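PRESS RELEASE
09/09/2022

Sillska brings its refillable chewing gum to Dulton, and you're all invited to the counter

I've been putting off writing this because I kept wanting to change the flavours, but the flavours are now settled and the labels are at the printer's, so here we go. Sillska, my very small gum and mint company, is opening its first proper shop in Dulton this November. It's on Vasseur Lane, two doors up from the shoe repairer, and it has a green door which I painted myself (twice, as the first green looked like hospital soup).

If you've met us at a market you'll know how we work. You buy a tub once, you bring it back when it's empty, and we fill it up again for less than you paid the first time. We started with a folding table and a cash tin, and last year we did 391 refills from that one table. I know because I wrote every single one down in a notebook, and then spent a wet weekend adding them up!

The shop will have five flavours on opening day: spearmint, peppermint, aniseed, blackcurrant and a ginger one that splits the room. My own mum won't touch the ginger. The regulars at our market stall finish it before lunch, so it's staying.

Why a tub and a counter?

I used to buy gum the way most people do, at the till, without thinking, and then find half a packet welded to the lining of my coat. A tub with a lid sits on a desk or in the car and you know where it is. It also survives a handbag, which I can't say for anything wrapped in paper. A small upright one takes up no more room than a mug, and it's happy on any clean surface you care to stand it on.
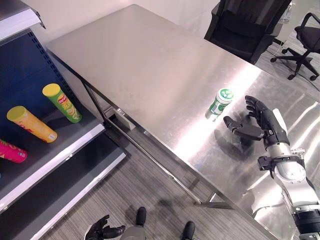 What you'll find in the shop

The refill counter runs along the left-hand wall. You hand over your tub, we give it a quick wash and dry, and you choose what goes in. Mixing is allowed, although I'd go easy on aniseed with blackcurrant unless you grew up on that sort of thing.

We'll also be selling loose mints by weight under the Dalari name. Dalari is our range for people who don't chew: plain pressed mints, quite strong, made to a recipe I fiddled with for two winters before I was happy. They come in a paper bag or in your own jar. Any clean jar with a lid is fine, and yes, a jam jar counts, but please get the jam out first.

Then there's the bin. I'm very proud of the bin. Old gum on pavements drives me up the wall, so there'll be a collection pot by the door for anyone passing, customer or not, along with a stack of little paper squares for wrapping. I'd love to see one outside every shop on the lane, and I've already started pestering the neighbours.

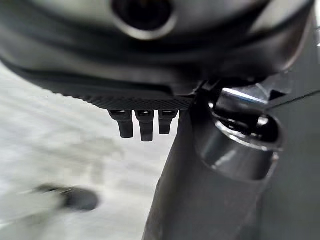

Grey and black, with a crosshatched strip along the underside.

Opening day and the first tubs

We've ordered 2000 tubs for the opening and the first fill is included in the price. There'll be 2 sizes, one for a pocket and one for a desk. If you already have a tub from the markets it's still good, so bring it along and we'll fill it at the old price until the end of November. Scratched ones are welcome. I have a soft spot for the scratched ones.

Doors open at nine and I'll be there until I run out of voice. There'll be tasting dishes out all morning, and hot tea for anyone who tries the ginger and regrets it. The step at the front is low but it is a step, so give the bell a ring if you'd like the ramp put down and we'll come straight out.

Notes for editors

Sillska makes and sells refillable chewing gum and mints. The Dulton shop is on Vasseur Lane. Samples of all five gum flavours and the Dalari mints can be sent to local papers and food writers on request, and I'm happy to chat by phone most afternoons. Please ask for the owner, and let it ring a while, as the phone lives in the back room.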